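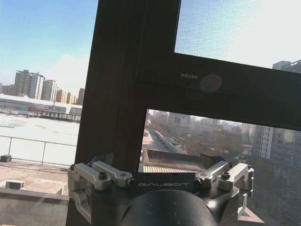
Cutent releases Idus 7, with offline builds and a smaller install

Cutent has released version 7 of Idus, its packaging tool for browser extensions and small desktop utilities. The new version is available to download now and replaces Idus 6, which will get security fixes until the end of November.

Idus takes a finished web project and turns it into the files each browser store asks for. Until now it fetched store rules from a Cutent server every time a build was run. Idus 7 keeps a copy of the rules on the developer's own machine and checks for changes only when told to, so builds can be run without a connection.

The default install has been cut from 510 MB to 137 MB. Most of the saving comes from moving the old preview browser into a separate download. Developers who still want it can add it from the settings page.

"People were asking for this on nearly every support call," said Francine Turcotte, product manager at Cutent. "They build on trains and behind office firewalls, and a tool that stops when the network does is no use to them."

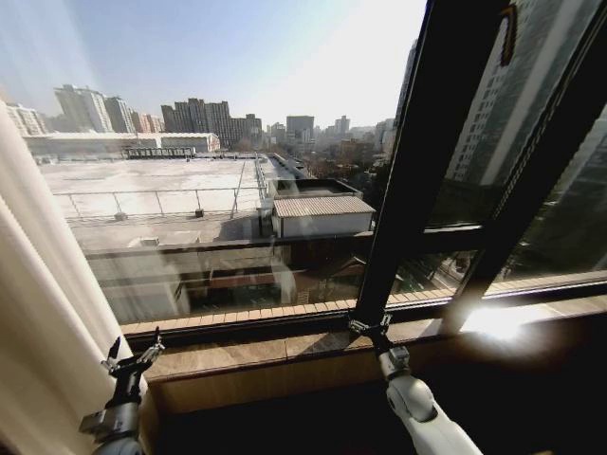
View over the city from a high floor.

Manifest files are now checked before the build starts. Errors are listed with the file name and line number, and the build stops if a required permission is missing. Warnings can be switched off one at a time.

Delier, which makes a translation extension, tested the release before launch. "We had 2 build scripts that only existed to work around the old version, and both have been deleted," said Jamshid Rashti, lead developer at Delier. "Moving our settings across took a morning."

Projects made in Idus 6 open in the new version without changes. Projects from Idus 5 or earlier need to be converted first with the Ametepe migration tool, which is included in the download. Plug-ins that call the old rules server directly will need an update from their authors.

Idus 7 runs on Windows, macOS and Linux. Existing licence holders can upgrade at no charge from their account page. Release notes and the migration guide are on the Cutent website.

ENDS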